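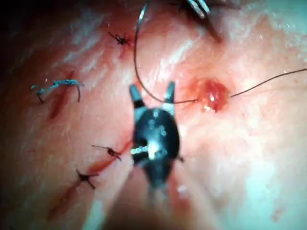 Bench tissue, fifth stitch in progress, central driver open.

The Left Jaw

The complaint on the ticket was four words long: left jaw closes late. Adanech Gudeta read it at the console, cleared the hold, and asked the cell for an open and close with no load. The right jaw moved. The left jaw followed.

"Cable," said Jalen Iwasaki, from the door.

"Or the pulley."

"It's always cable."

She parked the upper instrument with its tension held, so the thread would not drag through the puncture, and released the central driver from its carriage. The sheath came away with a quarter turn. She wiped the shaft, set the tool in the bench clamp and hung the test weight, 200 grams, from the left drive cable. The gauge settled 7 divisions low.

Jalen came over to look at the gauge. He did not say cable again.

The Wasilewska manual allowed two corrections. One was to replace the cable, which meant a new calibration and the rest of the shift. The other was to take up the slack at the tensioner, no more than 20 degrees on the screw, and log it. Gil-soo Gil had taken up the slack in April. His entry gave the angle and his initials. The entry before that was also his.

She ran the screw back to zero and cut the cable out.

Under the lens, the strands had opened where they passed over the second pulley. The pulley had a burr. She dressed it with a stone, checked it with a cotton thread until the thread stopped catching, and fed the new cable through from the hinge end.

"Ritu wants the cell back by four," Jalen said.

"Tell her six."

Calibration took 30 cycles at each of the listed loads. At ten past six she fitted the driver to its carriage and opened the jaws beside the unfinished stitch. They moved together. She closed the ticket, entered the pulley as the cause, and wrote Gil-soo a note asking which other drivers he had adjusted.

His answer came before she had her coat on. It was a list.

Last updated: April

Recent stories
Night Shift at Numham
The Illilow Tolerance
Evie Naylor Signs for the Parts
Useo, Returned Unopened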